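Home Topics Machines Animals Space Try It For Teachers
Search this site Enter a word Go
July
By Rochelle Dvorak

How Do You Teach a Robot to Tidy Up?

Suppose you want to teach a younger cousin to put away the paints. You would not write out a long list of rules. You would say "watch me" and do it. Many robots are now taught in much the same way.

Why not just write a program?

A program is a list of instructions for a computer. Some robots work well with one. A robot in a car factory may do the same job all day, and the parts always arrive in the same spot.

Paint bottles on a table are harder. One may be close to the edge. Another may be standing behind a brush. It would take a very long program to cover every place a bottle could be. Showing the robot is often quicker.

Two ways to show a robot

The first way is by hand. A person takes hold of the robot's arm and moves it through the job. The motors are set so the arm is easy to push. Each joint in the arm has a sensor that measures how far it has turned, and the computer saves those numbers.

The second way is by remote control. Engineers call this teleoperation. "Tele" comes from a Greek word that means "far off." The person moves a set of controls, and the robot copies the movement. Some controls look like a game controller. Others are a small copy of the robot's own arm. If you bend the small arm at the elbow, the big one bends too.

What the robot saves

One try at a job, from start to finish, is called a demonstration. During a demonstration the computer records two things. It records where the arms are, and it records what the cameras see.

One demonstration is not enough. At the Oyelaran workshop, a team gathered 426 of them for a job called "paints away." Each one took nearly a minute. The drivers moved the bottles to new places between tries, so that the robot would not learn just one layout.

A table with paints and brushes

Robots are often taught with things you could find at school. Bottles are good for learning to grip, and brushes are harder, as they are thin and lie flat. With two arms, a robot can hold something with one gripper and work on it with the other.
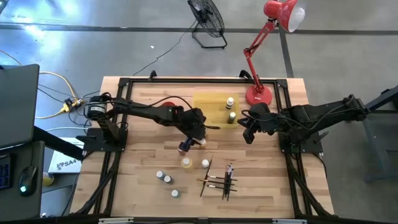 What happens next?

The computer goes through all the demonstrations and looks for patterns. This part is called training. Then the robot tries the job alone. If it keeps dropping one kind of bottle, people go back and record more demonstrations with that bottle.

Try it yourself

You need a friend, a scarf, a cup and 5 crayons. Put the scarf over your friend's eyes. Using only words, guide your friend's hand until all the crayons are in the cup. Then do it again, but this time gently move your friend's hand yourself. Which way was faster?

Words to know

Gripper: the part of a robot arm that holds things.
Joint: a place where the arm can bend or turn.
Teleoperation: driving a robot by remote control.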